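Sindcombe repair hub to stay open after lease is extended

01/07/2023

A community workshop that mends and passes on household textiles in Sindcombe will stay in its present building until at least the end of next year, after the owners agreed to extend its lease.

The Vivlow hub, on the upper floor of the old Becerra furniture showroom, had been told in February that it would have to leave when the building was sold. The sale fell through in the spring and the new agreement was signed last week.

Consuelo Arellano, who manages the hub, said the decision meant bookings for the autumn could now open as planned.

"We had stopped taking names for the sewing courses as we couldn't promise people a room," she said. "There are 60 people on the waiting list and they will all get a letter this month."

The hub opened four years ago and takes in bedding, curtains, cushions and clothing. Items that can be mended are repaired on site and sold at low prices or given to families referred by local services. Anything too worn to use is cut up for stuffing or sent to a recycler in Polberg.

Figures in its latest yearly report show that 3459 items were handed in over twelve months, the highest number so far. Bedding made up the largest share, followed by children's clothes. Of the curtains that came in, 227 pairs were shortened or relined and sold again. 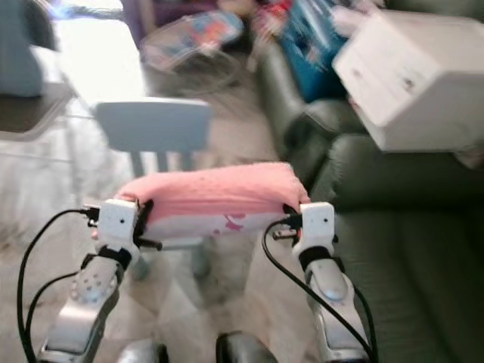
Rent will go up under the new terms, from £227 to £300 a month, and the hub will pay its own heating bills for the first time. Ms Arellano said the increase could be met from shop sales, though prices for larger items such as double duvets and lined curtains would rise slightly from the autumn.

Hermenegildo Contreras, who teaches the evening class in basic mending, said demand had changed since he started.

"At first it was mostly people who sewed already and wanted company," he said. "Now we get people who have never threaded a needle and want to fix a zip or take up a pair of school trousers. They tend to come for a few weeks and then go off and do it at home."

Not everyone is happy with the arrangement. Traders on the ground floor have complained about bags being left in the shared entrance outside opening hours. Cirilo Chávez, who runs the key-cutting shop next to the stairs, said he had moved bags out of the way on several mornings and would like to see a locked drop-off bin.

The hub says a bin has been ordered and will be fitted beside the rear door. Until then, people are asked to bring donations only when the hub is open and to carry them up to the desk. Pillows and duvets should be washed first – those with stains or a strong smell will be turned away.

Enrolment for the autumn courses opens later this month. Places cost £5 a session and materials are included.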